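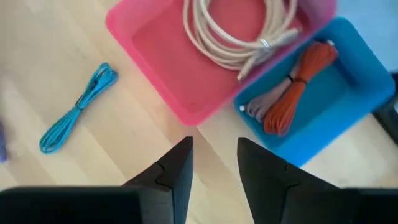 Support > Cable Sorting Cell > Incident FAQ

Frequently Asked Questions: Gripper Fault at the Pundton Site

What happened?
On 2nd April, the gripper on the Ivden cable sorting cell failed to release a bundled cable over a bin. The arm began its return move with the cable still held, and the bin was dragged across the floor. The operator pressed the emergency stop. There were no injuries.

What caused the fault?
The controller reported the fingers as open when they had moved only part of the way. Inspection found a worn position sensor in the gripper, which returned error code 503 only after the arm had started to move. The release check in the Clikum software waited 250 milliseconds and then allowed motion without a confirmed reading.

Which tasks are affected?
All tasks in which bundled cables are picked from the floor and placed in the colored plastic bins. Loose cables are handled at a separate station and are not affected.

What has been changed?
The sensor has been replaced. The arm now remains stopped until the open position is confirmed, and the wait limit has been raised to 1000 milliseconds. If the limit is reached, the cell shuts down and must be reset by hand.

May I free a caught cable myself?
No. Press the emergency stop, keep your hands clear of the fingers, and call a trained technician. Power to the arm must be locked out before anyone touches the gripper.

When will the cell return to full speed?
Reduced speed applies until the Grimshaw safety review is finished in October.

Whom should I contact?
Report faults to Magdalini Stefanou, Site Safety. Questions about software settings should be sent to Vangelis Gavalas, Controls.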